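Last updated: December

Speaker notes: Folding and sorting the soft stuff

Hi everyone! So glad you came back after the break. Jonalyn Tolentino did closets this morning, so I get the fun part — living room fabrics. Throws, napkins, little bags, all the things that end up in a heap by dinner.

Start with the heap. Ask who has one at home (wait for hands!). Mine had three blankets in it last night.

Colors first. Pull the darks out before you fold anything, they go quickly and the pile looks smaller right away. I love this bit.

Then knits. Lay them flat, smooth with your palm, and don't yank at the ribs. Fold in thirds, then in half. Chunky ones can stay draped over a chair — they look great there and they're easy to grab.
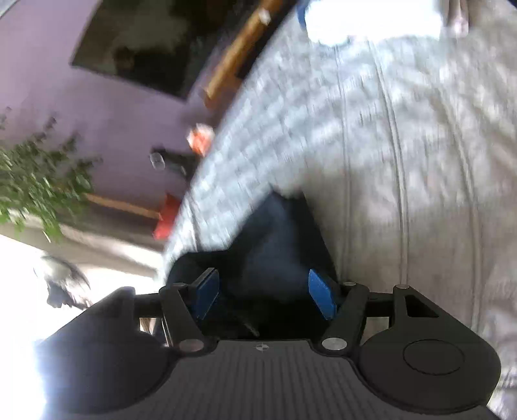

Small dark pieces are the ones I lose most, so I pick them up before I touch anything big. Pinch in the middle, lift, give it one shake, fold on the table. Done in seconds!

Pass the basket around now. 2 pieces each, swap with a neighbor, fold again. Leave time for Damián's question about wool.

Recent talks
Closets in an Afternoon, Jonalyn Tolentino
Mending Without a Machine, Estela Arancibia
The Linen Shelf, Alois Stöckli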